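The Inventory at Flellton

The lease on the third floor at Flellton ended at midnight. Under clause 2 the tenant, Haseo, was to return the premises clear of all movable goods, and under clause 3 anything left behind passed to the landlord without compensation. Rawan Farah had read both clauses on the train. She had been retained by the landlord to record the contents of the floor at handover, and she was paid by the floor, whatever it held.

She arrived at ten past four. The man from Haseo was waiting by the elevator with a ring of keys and a copy of the floor plan. He gave his full name, Prodromos Mitsotakis-Vlachou, and spelled the second half for her. She wrote it in the box marked Tenant's Representative. It did not fit, and she continued it in the margin.

"Most of it went to Brirnen last week," he said. "What you see is what didn't go."

"Does it belong to Haseo?"

"Some of it. Some of it belongs to people."

The form had no column for people. It had columns for item, location, condition and disposition. The codes for disposition were R for removed, L for left, and D for disputed. In eleven years she had used D four times, three of them for the same piano.

They started at the north wall and worked south. The chairs were under a contract with a rental firm called Tzanetos and would be collected in the morning, past the deadline. Farah asked whether Tzanetos had a letter from the landlord allowing this. Mitsotakis-Vlachou produced the letter from inside the folded floor plan. She read it, checked the signature against the one in her file, and entered the chairs as R with a note. The filing cabinets had been emptied and their keys taped inside the top drawers. She tested every lock. The bottom drawer of the last cabinet stuck at half its travel, and she entered the condition as Fair.

He did not hurry her. He walked half a step behind and opened whatever needed opening. At the copy room he said that the ventilation had never worked in there, and she told him that ventilation was a fixture and outside the scope. He nodded and closed the door.

"How long were you on this floor?" she asked. It was not a question on the form.

"From the first day. I carried up the first desk. The elevator was out."

She wrote down the number of the copy room.

At the window end he stopped and looked at the ceiling tiles. One had a brown stain in the shape of a boot. It had appeared one August, he said, during the storm, and it had been reported, and a man had come to look at it and had agreed that it was a stain. Farah had the report in her file. She initialed it. Stains were the landlord's.

By five thirty they had reached the last row of desks. The overhead lights on that side ran on a timer and went off while she was writing. He crossed the floor, pressed the switch, and came back. The lights gave him fifteen minutes at a time. He had asked for thirty, he said, every year.

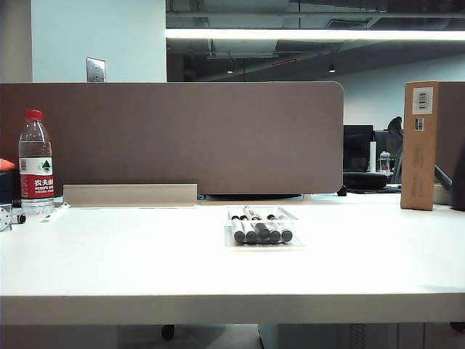

Desk 166 was the last entry on the plan. The number had been assigned by the previous tenant, who had apparently counted desks that were never bought, and Haseo had kept the numbering to avoid reprinting the plan. Farah entered the desk first: white top, surface smooth, no damage to the front edge. She entered the fabric divider standing along the back of it, color brown. Then she began on the loose goods. A bottle of water with a red cap, mostly full. A clear plastic tray with six markers in it, five side by side and one lying across the top. A tall cardboard box, set on end. She wrote these on separate lines, as the instructions required, and moved her pen to the disposition column.

"The markers are ours," Mitsotakis-Vlachou said. "Company stock."

"And the water?"

He considered it. "The water belongs to a person."

"Which person?"

"She went to Brirnen with the others."

"Then it's abandoned."

"She said she'd be back for her things."

Farah looked at the time. There were six hours and eight minutes left on the lease. She explained that an intention to return, stated orally and reported by a third party, had no effect on clause 3 unless the tenant chose to raise it. If the tenant raised it, the item would be entered as D. A disputed item had to be tagged, stored for ninety days at the landlord's expense, and released on written application. The tag was yellow. She had some in her bag.

"For one bottle," he said.

"The form doesn't give a minimum."

He put the ring of keys down on the white desktop and took his hand away from it. He had not let go of it since the elevator.

"Then I raise it," he said.

She wrote D. She asked for the name of the owner, and he gave it, and this one fit in the box. Under Remarks she wrote that the owner had stated she would return. She tied the tag around the neck of the bottle, below the cap, and tested the knot as she had tested the locks.

The lights went off. Neither of them walked to the switch. There was enough light from the street to sign by, and he signed on the line she pointed to, both halves of the name, running over into the margin. She dated it Tuesday, February 21, 2023, and tore off the tenant's copy.

"Keys," she said.

He slid them across to her. She counted them against the list and entered them as complete.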